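Ticket: open day demo, arm cell with the animal mural
Opened by: Ea Frandsen
Site: Lavmont, ground floor
Priority: medium (was low, changed by me)
Status: open, see last entry

Entry 1, Friday, November 11, 2022, morning

Raising this before the doors open because I was told last time that complaints after the fact don't count as tickets. The Cirkia people want the two-arm wallet demo on the visitor schedule every half hour. I have watched it in rehearsal and I'm not convinced it belongs there. The flyer says the arms "handle everyday items with ease." I'd like to know what "ease" means before I stand next to it and repeat that to parents.

Symptoms reported by the Ren team on the earlier setup: right gripper slow to close, left arm pausing over the table, one stop with no message on the screen. No log was attached to any of these. I have asked for logs. I was sent a slide.

Entry 2, before first group

Checked what I could without opening anything up. Emergency stop works. Restart from stop takes longer than the demo script allows for, so if it trips in front of visitors the speaker will be filling time. Power cycled the controller once. Came back clean.

Asked Veveo (they supply the gripper settings) whether the closing force had been changed since June. Answer: "It should be the same." I have written down "should."

Entry 3, first group

Ran the open wallet task. Watched it on the wrist view, which is more useful than standing at the side with a dozen heads in the way.
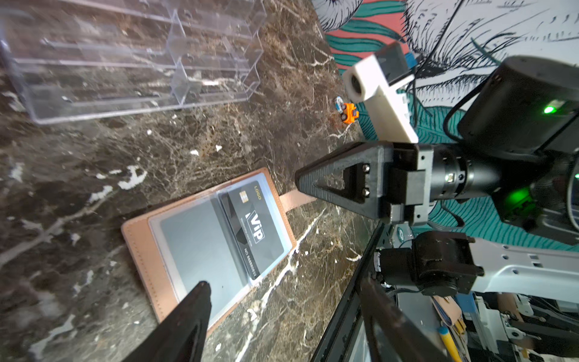

Wrist view, wallet task. Strap tab at the gripper, VIP card in the wallet.

My concern is the strap. It is soft leather and it doesn't stay where you put it. The wallet gets set down by hand before every run, and if it is turned a little more or a little less, the tab is in a different place. Cirkia says the system adapts to that. Fine. Then let a visitor put the wallet down, any way they like, and let's see. Request refused for this session, "maybe after lunch."

The green lights on the arm were on. I mention it because two people have now told me "all green" as if that closed the ticket. A green light tells me the thing has power and isn't complaining. It does not tell me the task is any good.

Also, and this is minor, please settle on one way to say what the arms are doing. The speaker said "it decides." The handout says "it follows a learned routine." A boy near the front asked which, and got a joke for an answer.

Entry 4, between groups

Settings sheet from Veveo arrived. Timeout for the grip step is listed as 3000 ms. The sheet taped inside the cabinet says 5 seconds. One of these is wrong or out of date. If the software gives up at 3000 ms and the operator is waiting the full 5 seconds, that would look exactly like "left arm pausing for no reason." Not proven. Noting it as the first explanation offered today that I could check.

Run counter on the controller reads 978. I asked how many of those finished without a person stepping in. The counter does not record that. So when the speaker says "almost a thousand successful runs," the word "successful" has to go. I have asked for it in writing and copied the Lavmont desk.

Entry 5, second group

Both arms on the flat card this time. Step by step:

1. Table set by hand, operator clear.
2. Start pressed. No delay that I noticed.
3. Both grippers to the center of the table. 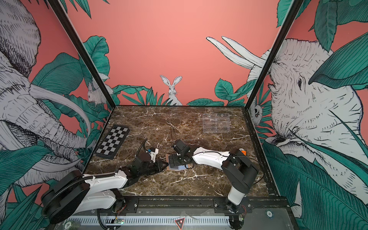
Two grippers on one thin item is where I expect trouble, so this is the task I'd keep an eye on all day. If one side lets go early, the other is left with a card held by one edge. If both pull, something bends. I asked what happens when the two arms disagree and was told they don't. That isn't an answer to a fault question. Please could somebody from Ren write down the real one, even if it's short.

I'll say in fairness that the visitors liked it. They also liked the elephant, and the elephant is paint.

Entry 6, workaround in place for the afternoon

- Timeout to be read off the live system, and the cabinet sheet replaced.
- "Successful" removed from the talk. "With ease" removed if I get my way.
- Operator says out loud when stepping in to help. No quiet nudges.
- Maximum 4 runs per group, then questions.

Keeping this open until I have logs from the controller and not a slide about them. If the logs show the grip step timing out, I'll move it to Veveo. If they show nothing, I'd like the arm pause demonstrated to me in person, without an audience.

Comments (4)

ren_bench: Cabinet sheet is from the old gripper. Go by 3000. Will swap the paper.

Ea Frandsen: Thank you. Which date did the old gripper come off?

ren_bench: Checking.

lavmont_desk: Two parents asked if the owl is part of the demo. I told them no. Also the flyers are already printed, so "with ease" is staying on those.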